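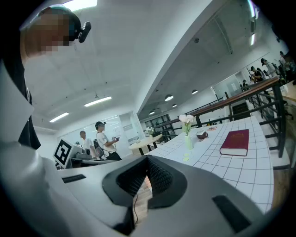 Table near the railing, Dretstead.

Dretstead sets a measured standard for "sea view" rooms

Hotels and guesthouses in Dretstead will have to meet a measured standard before they can sell a room as having a sea view, under rules that take effect in May. The change applies to all 439 rooms on the town's lodging register, including those rented by the week and those closed in winter.

Until now the term has been left to the owner. The register recorded whether a room faced the harbor, the headland or the street, but did not say how much water had to be visible, or from where in the room. Listings on Butis, the booking service used by most lodgings in the town, carried whatever wording the owner entered.

Under the new text, a room may be listed with a sea view if open water fills at least 30 degrees of the horizontal field from a fixed point inside the room. The point is set 2 meters back from the inner face of the main window, at the standing eye height given in the survey notes. Readings are taken with the window closed and the curtains fully open. Where a room is too shallow to allow the full distance, the reading is taken from the wall opposite the window, and the listing has to say so.

Water inside the harbor wall counts only if the boundary of the open sea can also be seen from the same point. This clause affects the lower end of the quay, where several houses look directly onto the inner basin and have sold rooms as sea view for years. They may use "harbor view" without a survey.

A second category, "partial sea view," covers rooms that fall short of the main figure but still have a continuous line of open water from the fixed point. Broken views, such as a strip of water on either side of a chimney, are added together for the main category but do not qualify for the partial one unless one of the strips is continuous across a full window pane. The survey notes include a worked diagram for corner rooms, where two windows may be read separately and the better result used.

Balconies and shared terraces are treated apart. A room whose only view of the water is from its balcony is to be listed as "sea view from balcony." A view from a breakfast terrace or roof deck belongs to the property and cannot be attached to a room, even when the room opens directly onto the deck.

The readings are being taken by Morikawa, a survey firm that earlier mapped the footpath around the Hekero headland. Trial readings were made at seven properties to settle the method. The main difficulty was vegetation. Tamarisk hedges along the upper road lose much of their density in winter, and a room that passes in the cold months may fail in summer. The final text requires the reading to be made with the hedges in leaf, or for the listing to give the months in which the result holds.

Masaru Wada, in charge of the lodging register, said that the standard was drawn up after repeated complaints from visitors about wording, and that none of the trial properties had been asked to lower its rates. "The rate is the owner's business," he said. "The register deals with the description. If the description says there is sea in the window, a guest should be able to stand in the room and find it."

Owners can ask for a repeat reading once per season. The first reading is free of charge; the cost of a repeat falls on the owner unless the result changes category. Work on a neighboring building, including scaffolding in place for longer than a month, has to be reported, and the category is suspended until the view is clear again. 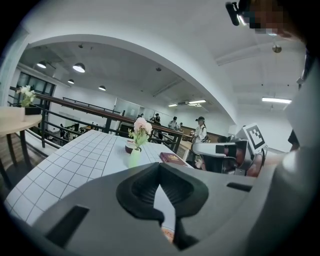 Chiyo Matsuda questioned the choice of a standing eye height in a written response to the draft. Guests look at the sea from a chair or from the bed, she wrote, and in the older houses the sills are high enough that a seated person sees only sky. She asked for a seated reading to be published next to the standing one, and for the height of the sill to appear in the listing. "A room can pass on your figures and still be a disappointment from the armchair," the response said.

The final text does not adopt the seated reading. It does add the sill height as an optional field — owners may publish it, and Butis will show it if it is supplied. The register office says the field will be looked at again after the first season.

Listings have to be brought into line before the rules take effect. Rooms that have not been read by then will appear without a view category, and the words "sea," "ocean" and "coast" may not be used in the name of the room itself. Property names are exempt, so a guesthouse with "sea" in its name can keep it wherever it stands. Printed brochures already in circulation may be used until stocks run out, provided a corrected sheet is inserted.

Bookings made under the old wording remain valid. Guests whose room changes category after they have booked are to be told in writing and may cancel without a fee up to the day before arrival.

The survey notes, with the diagrams for corner rooms and dormers, can be consulted at the register office in the mornings.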